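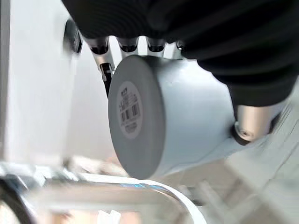 White Pots and the Bright Surface – Gallery

Search this gallery Type a word Go

My name is Aurel Barbu and I look after the small packing room at Neagu, where we sort and pack round containers for other firms. My colleague here is Liviu Radu. I am not a writer, but I will try to tell something useful with each picture.

1. On its side
White, round and small enough to be mistaken for a cup. The side wall is smooth plastic, and the light falls stronger on the upper right of it and goes softly into grey on the other side. I like this view very much, because on a pale wall like this one you can study the shading well. We learned to look at the containers in this position when we began the work for Senis, who are strict about marks on the side wall.

A word about how we pack. A full box takes 60 pieces, in layers, with a sheet of thin paper between the layers. The largest order we had until now was 2000 pieces for Pravex, and it occupied both of our shelves and also the corridor. Liviu wrote the numbers on the boxes by hand with a thick marker, and his sevens look like ones, so we had to open several boxes again. Now we use printed labels.

2. Over the bright surface

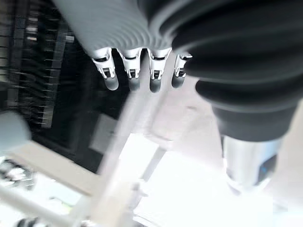 Reading time: 2 minutes

Low in the picture the surface is so bright that the tip of the metal cylinder almost disappears in a white haze. On the left side there is a dark panel which has a pattern like a grid, and it makes a strong contrast with the rest.

We need much light for white goods. With a weak lamp a small scratch looks the same as a shadow, and the person who checks gets tired before lunch. In September we changed the lamps, and I turned the table a little so that nobody has the window directly in the eyes. The heating stays at 21 degrees the whole day – the paper sheets become wavy if the room is damp, and then the layers do not sit flat.

If you would like to visit the packing room, Wednesday is the best day, as the delivery from Flilter comes in the morning and after it we have time to talk. Please ring the bell at the side door, the front one is only for the offices. Questions about boxes and paper can go to Liviu, and questions about dates to me.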